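The robot that fell in love with a wall

I promised a few of you I'd write up the November mess properly, and it's now 2018-03-21, so sorry about the wait! It's been my favourite bug in years, and I've bored everyone I eat lunch with about it, so now it's your turn.

For anyone new to this blog, I spend my evenings on a simulated house robot. It lives in a pretend house, on a pretend navy carpet, and its whole job is to get from one room to another without bumping into anything. I named the house Hiltthorpe, after the village where I first learnt to ride a bike into things. The planner is called Kermani and the bit that works out where the robot is from its camera is called Zoken. Mehrangiz Arabzadeh wrote most of Kermani and Orsolya Somogyi looks after Zoken. I do the glue between them, which means that when something breaks it's usually in my part. Remember that for later.

The test that went wrong is the dullest one we have. Start in one room, go through a doorway with the door partly open, stop on the other side. We run it overnight with small changes each time: a different starting angle, the door a bit further open or closed, a nudge to the camera height. The batch I'm talking about had 2903 runs in it. I kicked it off, went to bed, and came down in the morning with my toast to find that 36 of them had failed.

Now, 36 out of 2903 doesn't sound like much, and I very nearly shrugged and moved on. But you can't shrug at a door. If that were a real robot in a real hallway it would be pushing its shoulder into somebody's plaster, or into somebody. So I opened up the first failure and watched it back.

It was so strange! The robot set off nicely, lined itself up with the gap, and got quite close. Then it rolled over a little to one side, as if it had put a wheel on a kerb, turned its head away from the doorway, and drove straight at the wall. It didn't stop when it touched, either. It just kept on pushing, perfectly happy, reporting "clear ahead" eight times a second until the run timed out.

Two things bothered me about that. One was the lean. The other was "clear ahead", which is a bold thing to say with your nose against a wall.

I took the lean first, being the one I could see. My guess was the physics. We'd changed the wheel friction a week before and I was sure the wheel had got caught on the bottom of the door casing and climbed it. I spent two whole evenings on this. I made the casing shorter, I made the casing taller, I took the casing away altogether, and the robot leaned over regardless. So it wasn't climbing anything. (I did put the casing back. The house looked awful without it.)

Mehrangiz had a better idea, as she tends to. She asked me to print what the robot thought its lean was, next to what it really was. The two numbers agreed until the door filled a good part of the view, and then they came apart all at once. Zoken was telling the rest of the system that the robot was tipping over, when it was standing up straight. And my glue code, trying to be helpful, was "correcting" for that by leaning the other way. So the lean was real in the end, but the robot was doing it to itself!

Why would Zoken think it was tipping? Orsolya worked this out over a very large pot of tea. When Zoken has few landmarks to go on it looks for long straight lines and assumes that the strongest ones are upright. Most of the time in a house that's a decent bet. But a half-open door seen from close by has panel mouldings and a bottom edge that all run at a slant from where the camera is, and in those 36 runs the slanted lines won the vote. Zoken decided that "up" was over there somewhere. The glue leaned the robot to match. Now the real uprights were slanted too, so the next guess was worse, and round we went.

Then came the wall, and the wall finished the job. Once the camera had swung across to it, there was next to nothing left to hold on to. A plain beige wall up close has no corners and no lines, just a faint blotchy grain that looks the same wherever you are. Zoken would match one smudge to a different smudge, find that nothing had moved, and announce that all was well. The wheels said "I'm driving", the camera said "we're standing still", and my code took an average of the two. An average! I have no defence for that. I wrote it in a hurry to get a demo going and never went back.

As for "clear ahead", I'm a bit embarrassed by this one. The distance check compares what's in front with what's further off, and if it can't find an edge between near and far, it returns nothing. I had treated nothing as "no obstacle". The robot was closest to the wall at exactly the moment it was most sure there wasn't one. If you take one thing from this post and you write code that moves things about, please go and look at what yours does with an empty answer. Go on, I'll wait.

The fixes, for those who asked:

Empty distance readings now mean stop. Full stop, wheels off, wait for a proper reading or for a person. This was a single line and it should have been there from the start.

If the wheels and the camera disagree for more than a moment, the robot halts and backs up along the path it came in on, as far as the last spot where they agreed. No more averaging.

The lean estimate now has to agree with the tilt sensor before anything acts on it. We had a perfectly good tilt sensor in the model all along, and I wasn't reading it.

There's a test, with a name I'm proud of, called Istness, which does nothing but ask the robot what it believes and check it against what is. Is it upright? Is it moving? Is there something in front of it? It runs alongside every batch now and it's already caught a daft mistake in the kitchen.

I ran the same batch again afterwards with the same seeds. No pushing against walls at all, which had me dancing round the living room, although two of the runs now stop in front of the doorway and refuse to go through. I can live with that for the moment. A robot that stands there looking puzzled is a huge step up from one that tries to move house. Orsolya thinks those two are a timing matter and wants to swap the order in which the camera and the tilt sensor get read, so that's next on the list.

I also want to try hanging a few more things on the walls of Hiltthorpe, just to see how much of this comes down to plain paint. Mehrangiz says that's cheating and that real people have plain walls. She's right, but I'm going to do it anyway, as a second set of runs, and I'll post the numbers for both. If anyone has a good free set of wallpaper textures, do leave a comment!

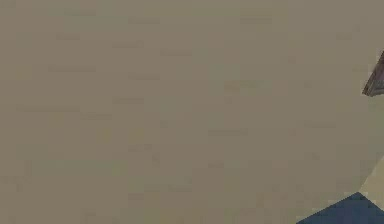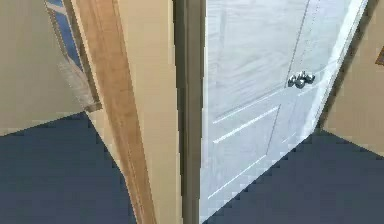 Hiltthorpe, our simulated house: plain wall in the first, the partly open door in the second.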